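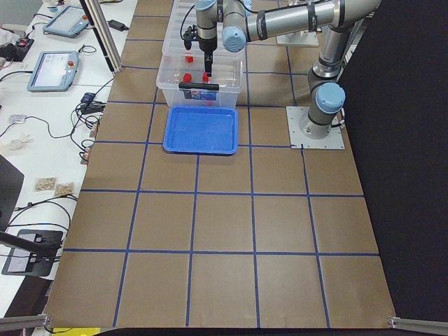 What did the grant pay for in April? It paid for the bench layout and the sorting containers at the Folside room, along with the hours needed to write the sorting procedure.

**Layout.** The work surface is divided into squares with blue tape. Geert Mertens laid the lines and replaced 11 strips that had lifted at the ends. The grid is used to return containers to the same square after each session. Clear storage bins stand at the back of the surface, and the area nearest the front edge is kept for sorting.

**Containers.** Clear plastic was chosen over opaque so that contents can be checked with the lid on. Of the 24 bins ordered from Cattaneo, seven arrived with split rims and were sent back. Replacements are due next month — the supplier has confirmed this in writing.
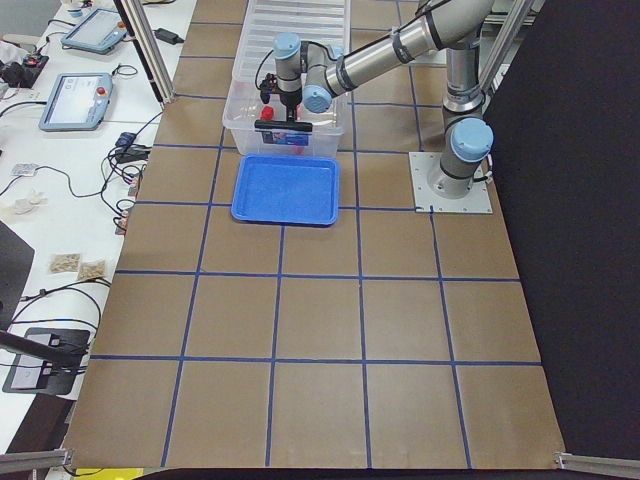 The delay does not affect the written procedure, which Seul-gi Shim finished on schedule. It covers small blocks only. Loose parts and anything longer than a bin will be handled in a second version.

**Labels.** Each bin is to carry one label on its front wall. The first batch was printed too small to read from the door. Musa Ibrahim has asked for a larger size, and nearly 100 will be reprinted at no charge to the grant.

**Open items**

- Credit note for the returned bins
- Choice of tape for the second bench
- Storage of spare trays

Prepared by Ayuba Laryea, 30 April 2026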